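Chapter 4
The Clearing Job

Start with a sofa. Somebody has to take the stuff off it before it can be vacuumed, checked, wrapped, moved. At Bulotberg, a furniture rental firm with a depot in Drakstead, that somebody was called a clearer. 53 people on the floor there, and nearly all of them had done clearing at one time or another. First job you got. Lowest pay grade, no training to speak of, you picked things up and put them in the tote.

In January the firm told staff it was planning an arm for the clearing bay. One arm, one bay, to begin with. Before any hardware was bolted down the task would be built and run in simulation, and a few of the clearers would be asked to watch the runs and say what was wrong with them. 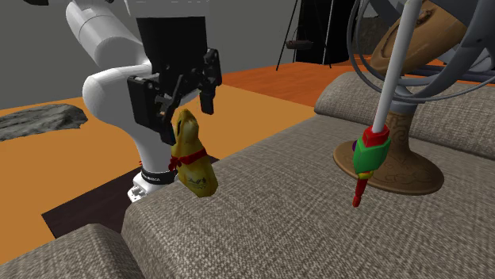 Slamet Wijaya was one of those asked. Eleven years at the depot, most of it on sofas. He had not been asked for an opinion on a new machine before, and he said so at the first meeting. The notes from that meeting run to a page and half. Most of the page is him.

His first point was about what counts as hard. The engineers had ranked objects by weight. Slamet ranked them by trouble. A heavy book, no trouble. Chocolate in foil, lots of trouble: squeeze it and it's a claim, leave it and it's a stain. Anything with a ribbon, trouble. Anything lying on its side. Anything with rings or arms you could grab that might not be the part you ought to grab.

None of this was written down anywhere. It was in the heads of people on the lowest grade. Keep that in mind, we come back to it in 4.3.

The planners wrote a list from what he and the others told them. It grew to 246 entries. Each had a line on where to take hold and a line on when to leave it alone and call a person. The second line was the one people argued over.
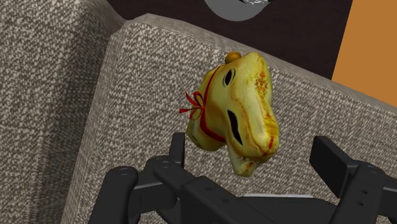

4.1 What moves when a task moves

Take the clearing job apart and there are several jobs inside it. Looking. Deciding what is trash and what belongs to a customer. Gripping. Carrying. Writing the tag. Noticing the torn seam underneath while you're at it.

The arm was meant to take the gripping and some of the carrying. On the plan, that looked like most of the job. On the floor it was the part that took the least thought. So what was left for people was thicker with decisions than before, and it came at them faster. Clearers who used to have a slow minute between cushions would now be called over, asked to judge, sent to the next bay. Several said they expected to be more tired. The plan had them down as less tired.

Key term: residual work. The tasks left to people after a machine takes over part of a job. Residual work is often harder per minute than the orginal job, and pay grades are often slow to notice.

4.2 Who gets asked

Bulotberg has a second depot, in Riscombe. Same plan, same month, same software. No clearers in the room there. The review was done by two supervisors who had come up through deliveries. They signed off in 20 minutes.

Compare the lists. Riscombe's had no entry for ribbons. It had no entry for what to do when a small thing sits close to a tall one, which in Drakstead had taken up a whole afternoon. Slamet's view was that you clear the small thing first, and from the side away from the tall one. One of the engineers, Tambunan, wanted the tall one out of the way first. They ran it both ways and wrote down both, with a note on which cushions sag.
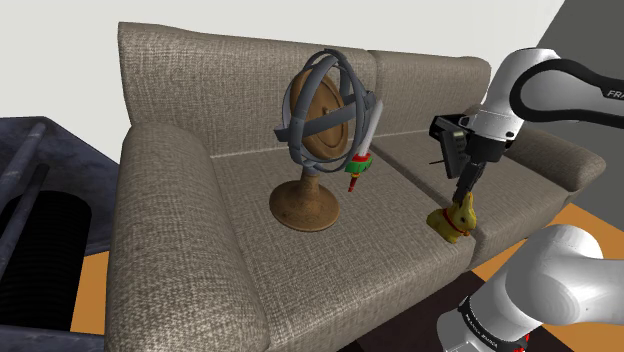

Figure 4.1 Sofa task in simulation. Gripper at the rabbit; toy sword and ringed sculpture on the same seat cushion.

By the spring the words had changed too. "Clearer" came off the rota and "bay lead" went on. Same people. The grade did not change until the union rep put the list of 246 on the table and asked who had written it. That argument, with the letters from both sides, is the case study for section 4.3.

Before you read on

Think of a job you have done or watched up close. Write down the steps as a manager would. Then write them again as the person doing it would, incuding the bits with no name. Keep both lists, you'll need them at the end of the chapter.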